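Notebook, sim bench / purchasing
January, started 9:40

Picking up the equipment plan where I left it before the break. Two things have to be settled before the request goes in: which gripper we buy, and whether the second workstation comes out of this budget or the next one. Haruna Takagi wants a draft she can mark up.

Gripper options so far:

Aguirre two-finger, wide stroke. Their quote came back with the mounting plate included but not the cable. Asked for a corrected one.
Cuvetti. Narrower opening, better force control on paper, spare fingertips sold in pairs. Lead time 72 days, too long if we want it on the arm before summer.
Keep the old gripper and only replace the fingers. Cheapest. Doesn't fix the play in the left side.

I don't want to pick on spec sheets alone, so I'm using the kitchen tasks in sim to see what opening and finger shape we need. Ran the pick set again this morning with the flat blade fingers. The cutting board task is the one that matters most for sizing, as the board is the widest thing on our list and it has to be held level with an egg on top. If a gripper can't open past the board with some room on both sides, it's off the list. 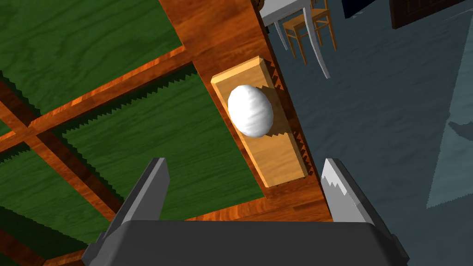 Board and egg task, wrist view, fingers open before the grasp.

Notes from the run:

Wide opening is needed. With the stroke limit set to the Cuvetti number the planner kept going for a corner of the board, and I don't trust that hold with anything loose on top. With the Aguirre number it has a grasp across the short side.

Flat blades are fine for the board. For the egg by itself I'd want soft pads. Pads are a separate line item with both vendors, so add them now and not as a change order later.

Shadows are still stair-stepped along the board and on the green panels. It's the shadow map resolution. Turning it up slows the batch more than our one machine can take, which goes under the workstation question below.

Workstation:

Current machine did 136 episodes overnight. The full set is 308. That's over two nights per full pass, and any time somebody else needs the card it slips again. A second machine would let us split the set and run with better shadows. Ultar will hold their price through the end of the quarter. Kundgate has the same card in a bigger case with a longer warranty, but they want payment up front and purchasing won't like that.

Leaning toward Ultar. Need to check that the outlet behind the rack is on its own circuit before we commit to anything. Last time we found out by tripping it.

11:15. Talked to Haruna. She is fine with the Aguirre if the corrected quote stays under the old ceiling. She asked for 2 sets of pads in the request, one soft and one medium. She also wants the workstation listed separately so it can be moved to next year without holding up the gripper. Agreed.

To do:
Chase Aguirre for the quote with cable.
Get weight of the gripper with plate and pads, check against arm payload with the real board.
Rerun board task with pad thickness added to the fingers. The opening shrinks by that much on each side and I haven't accounted for it.
Ask Ultar if the price hold needs a signed letter or if email is enough.
Outlet.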